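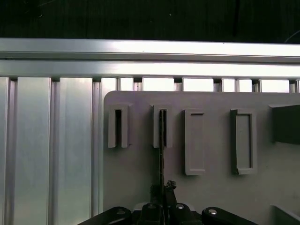 Black strip and slotted holders on the gray panel, Udden workshop.

The Udden workshop opens to visitors one afternoon in February, and this year I went with Soledad Medrano from our repair group. Admission is 6 dollars, paid at the door. The building is on the Molberg side of the rail yard, past the tile warehouse, and the sign is easy to miss coming from the north. Parking is free on the street after the first block.

Tours start at 2. They take six people at a time, so we waited in the front hall, where there is a coffee machine and a rack of old parts catalogs from Parkia. The wait was 12 minutes. Nidia Agudelo led our group. She has run the bench area for several years and answered questions as she went, without much of a script.

The first stop was the fitting bench. It has a framework of aluminum rails with a big matte gray panel in front of it, and the slotted holders sit on the panel in a row. The holders are the same gray as the panel, and the slots are deep and narrow. A thin black flat strip goes in upright. It looks like a very simple job. Nidia said most of the complaints she hears are about the lighting – white light comes through between the brackets under the lower rail, and the slots themselves stay dark inside. I would have liked a lamp aimed from the side.

Soledad asked why the holders weren't a brighter color. Nidia said people had asked before and that gray was what they had in stock.

After that we moved on to the computers, which was the part I came for. There was an opened desktop tower with the board showing, a Dell. If you have only ever looked at a tower from the outside, it is worth seeing one this way. The power supply is the silver metal box with the grille of small holes, and the wires leave it in bundles, one of them yellow and black and held with a white cable tie. The processor was in its socket with nothing on top of it, so you could see the square metal cover and the thin lever beside it.

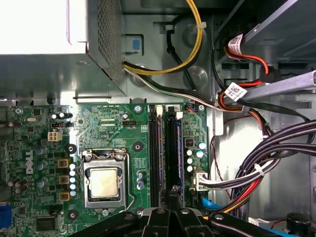

The memory slots are the long black ones to the right of the processor, with white latches at the end. Nidia spent some time on latches in general. Her advice was to press them open fully before trying to seat a module and to push straight down, one end and then the other. She also said to take a picture of the cables before unplugging anything, which I have skipped more than once and regretted.

There is a small sales table by the exit run by Quezada, mostly screwdriver sets and anti-static straps. Soledad bought a strap. Prices were fair, cash only.

A few notes for anyone going next year. Wear closed shoes or they will turn you away at the bench area. The restroom is upstairs and there is no elevator. The later tours fill up with students – the first one is easier to get into and you can stand closer to the benches.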